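The slow business of keeping vegetables

Most kitchens in Britain store fresh produce badly, and the fault lies less with the cook than with the building. Houses put up before the war usually had a larder on the north wall, with a vent at high level and another near the floor. Air moved through it by simple convection. In winter it sat a few degrees above freezing, and in summer it stayed well below the temperature of the room next door. When central heating arrived the vents were blocked, the shelves were taken out, and everything went into the fridge.

A domestic fridge is set for milk and meat. At 4 degrees it does well by carrots, leeks and most leaves, all of which slow their breathing in the cold and lose little by it. Cucumbers, peppers, aubergines and tomatoes come from warmer climates and respond differently. Below a certain point their cell membranes stiffen and begin to leak. The damage is called chilling injury, and it often stays hidden until the vegetable is brought back to room temperature, when pits and watery patches appear on the skin.

Lungile Nkuna spent six years in packhouse quality control before moving to Plorcombe, where she now advises a group of growers on storage. Her view is that shoppers have been given one rule for everything. "People ask whether a thing goes in the fridge," she says. "They should be asking how long they want to keep it. A pepper will put up with two days of cold. It won't put up with two weeks." 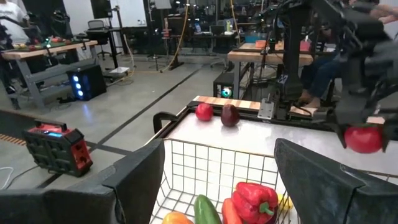

Thandeka Moodley

The second problem is water. A cucumber is almost entirely water held behind a thin skin, and in dry air it loses weight from the moment it is cut from the plant. A loss of some 6 per cent is enough to make it limp. Growers wrap it in film for this reason, and trials of wax and plant-oil coatings have had mixed results. Coatings hold water in, but if they are laid on too thickly they also keep oxygen out, and the flesh takes on a sour, fermented taste.

Humidity is harder to manage than temperature. The salad drawer of a fridge is damper than the shelves above it only because it is closed, and the slider on the front does no more than open or shut a small gap. With the gap closed, leaves keep their crispness. With it open, onions and anything else prone to mould are better served, although onions should not be in there at all. They want dry, moving air and darkness, as do potatoes, and the two should be kept apart.

Then there is ethylene. Ripening tomatoes, apples, pears and plums give off this gas in small amounts, and it speeds ageing in whatever is stored beside them. Cucumbers turn yellow. Broccoli does the same, faster. Carrots become bitter. Commercial stores scrub the gas from the air with filters, and small versions are now sold for the home. Wekik makes a sachet that is meant to be changed every eight weeks; Predetti builds a filter into the lid of a storage box. Nkuna has tried both and prefers distance. A bowl at one end of the worktop and a drawer at the other costs nothing.

Interest in the larder itself has returned, mainly among people rebuilding kitchens from the studwork up. Villanueva, a small joinery firm, fitted its first ventilated cupboard in February and has since settled on a standard pattern: slatted shelves, insulated door, a vent at the top and another at the bottom, both with fly mesh. The firm will not fit one to a south-facing wall. It also asks customers to measure the wall temperature at 2 in the afternoon during warm weather before placing an order, and has turned work down on the strength of the readings.

The cupboards do not replace a fridge. They hold a middle range - roughly that of a cool hallway - which suits squash, tomatoes and peppers, and which most modern houses no longer have anywhere indoors. Where there is no outside wall to spare, an unheated porch will do much the same job until the first hard frost, after which anything soft should be brought in overnight.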